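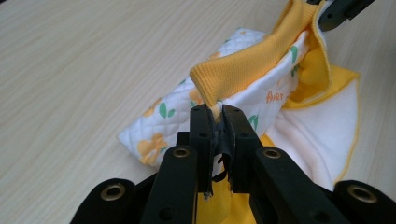
主题:Re: [长篇共读] Astside 的“潮汐说”,八月要不要照着读

> 各位好:
>
> 可能有人已经看到了,Astside 网站上个月更新了《Rullo》的注释页,还附了一篇长文,提出所谓“潮汐说”。大意是:小说里那些突然断掉、没有句号的段落,历来被当成排印错误,其实是作者按照港口的潮汐安排的,涨潮时叙述连着走,退潮时句子就断在半路。文章找出71处断句,说它们合起来可以还原出主人公在 Bratine 港等船那段时间的完整潮汐表。
>
> 我觉得这是多年来关于这本书最激动人心的发现。我们读到中段,好多人卡住了,有几位已经快放弃了。如果有这么一把钥匙,后半本可能会好读得多。所以我提议,八月的共读干脆换个方式,以 Astside 的注释为底本,按潮汐分段,不再按章读。他们的注释多达135条,都免费,打印出来也不厚。
>
> 另外他们在征集读者参与下一轮注释,我觉得我们可以以小组名义报名。大家意见如何?

长文我读了,注释页也读了,前后花了三个晚上。泼点冷水,希望不要见怪。

先说我同意的部分。断句这件事值得谈。第一次读到旅馆那一章,老板娘话说到一半,下面直接空一行,换成了账本的内容,我也停下来翻了翻前后页,怀疑是缺页。后来同样的情形又碰上几回,就知道多半是有意为之。Astside 愿意把这些地方一个一个找出来,标上页码,这是很笨也很有用的功夫,我不打算否定。

但是从“有意为之”到“潮汐表”,中间缺的东西太多了。

第一,版本。Astside 用的是 Ishida 版,全书1390页那个本子。我手里是更早的初版,分上下两册,纸很差,但好歹是作者在世时出的。我拿他们的清单随手对了开头几章,有四处在我的本子里句号好好地在那儿。这四处恰好有一处是他们用来定“第一次低潮”的,整张表都从它往后推。起点没了,后面怎么站得住,我看不出来。当然也有可能是 Ishida 的编辑看过手稿,把初版多加的句号拿掉了,可是 Ishida 版的校勘说明就那么一页半,对标点只字未提。Astside 的长文也没有提到初版。一篇专门讨论标点的文章,通篇只用一个本子,我觉得说不过去。

第二,时间。小说里等船那一段到底过了多久,书里根本没有交代。主人公自己说“也许一个礼拜”,旅馆的账本按另一种算法记,老板娘的说法又不一样,这几个说法互相打架,我一直以为这正是那几章好看的地方。潮汐说需要一个确切的天数,于是文章选了账本,理由是“账本是全书唯一客观的文献”。可同一本账在后面明明被人撕过、补过,补的人还承认自己是凭记忆写的。大家读到下半本就会碰到,我就不多剧透了。

第三,也是我最不放心的,是“允许误差”。文章里断句的位置换算成时刻,用的是段落长度。段落长就算时间久,段落短就算时间短,碰上对不上的,就说叙述者“睡着了”或者“喝了酒”。这样一来还有什么是对不上的?我拿书架上一本旧的养蜂手册试过,照同样的办法,把章节里没有写完的表格当作“退潮”,也排得出一个颇为像样的节奏。养蜂手册的作者住在山里。

第四,那张用来对照的真实潮汐表。文章说取自“Bratine 一带的历史记录”,没有给出年份,也没有给出处。小说里的 Bratine 港写得很虚,有灯塔,有一段朝北的堤,可是书中人物早晨坐在堤上看日出,阳光又从背后照过来。作者大概是把几个地方拼在了一起。给一个拼出来的港口找真实的潮水,我不知道该怎么找。我给 Astside 的联系邮箱写过信问出处,回信很客气,说资料“正在整理,将在下一轮注释中公布”。那就等公布了再说吧。

说到注释本身,我也谈几句,因为提议里说要拿它当底本。

质量非常不均匀。讲船上器具的几条写得很好,看得出执笔的人懂行,我以前一直没弄明白的那个绞盘的笑话,看了注释总算笑出来了。讲菜名的也不错。可是从全书中段开始,注释越来越多地为潮汐说服务,凡是出现“水”“湿”“盐”的地方,一律注“参见潮汐”。主人公往汤里撒盐,也参见潮汐。有一条更奇怪,把姑妈信里的“月底”解释为“月相之底,即朔日”,我查了上下文,姑妈说的是月底要交房租。

还有几条是直接剧透。第二册里那封信是谁写的,注释在很靠前的地方就说破了,而且没有任何提示。我们组里至少有几位是头一回读,我不希望他们是在这种情况下知道的。所以还没读到的朋友,请先不要打开注释页,至少不要往下拉。

至于“钥匙能让后半本好读”,我的经验正好相反。我当年读另一部大部头,也是先买了一本导读,照着导读里的对应表,每读一段就去核对它对应什么,几个月下来,对应表我背得很熟,小说里的人说过什么话,一句也不记得。后来把导读借给别人(至今没还,也不想要了),隔了几年从头再读,才算真的读完。《Rullo》难在人多,名字又换来换去,中间那几章的确闷。按潮汐重新分段,人还是那么多,闷的地方也还是闷,倒要多记一套涨落。

以小组名义报名参加下一轮注释,我不赞成。谁个人有兴趣,尽管去,那边缺认真核对页码的人。但用小组的名字,等于替潮汐说背书,我们连它的证据都还没见到。再说他们的报名页上写着,参与者提交的内容由网站“自由改写和合并”,改完以后要不要给原作者过目,没有提。愿意去的人最好先问清楚这一点。

我的建议是这样:

八月照旧按章读,从渡口那一章接着来,进度可以放慢,每次少读一章也行。卡住的朋友先跳过账本那部分,回头再补,不影响理解后面的事。

断句可以作为一个顺便留意的题目。谁读到了,记下页码和所用版本,发到列表里来。手里有初版的,除了我以外如果还有别人,请吱一声,我很想知道那四处是不是我这一册独有的毛病。早年的印次之间有没有改动,我也说不准,我的本子版权页缺了一角,看不出是第几次印的。

Astside 的长文可以留到全书读完再讨论,到时候出处要是公布了,我愿意从头再对一遍,对上了我在这里认错。

顺便提一句,上次有人问 Ishida 版附的地图可不可信。我的看法是看看就好。图上渡口画在河的南岸,正文里两次提到过河往南才到镇上,镇子又在图的北边,三样东西凑不到一起。初版没有地图。

另外,原信里“历来被当成排印错误”这句,我想知道是谁这么当的。长文里也这么写,同样没有注明。我翻过手边能找到的几篇旧书评,有嫌书太长的,有嫌人名难记的,提到断句的只有一篇,评者说“令人想起说话说到一半忘了词的人”,可见他也没当成错误。要是哪位见过“排印错误”的说法,请告诉我在哪里。

初版那四处的页码我今晚九点以后抄出来,另发一封,附上前后各一句原文,免得大家翻得辛苦。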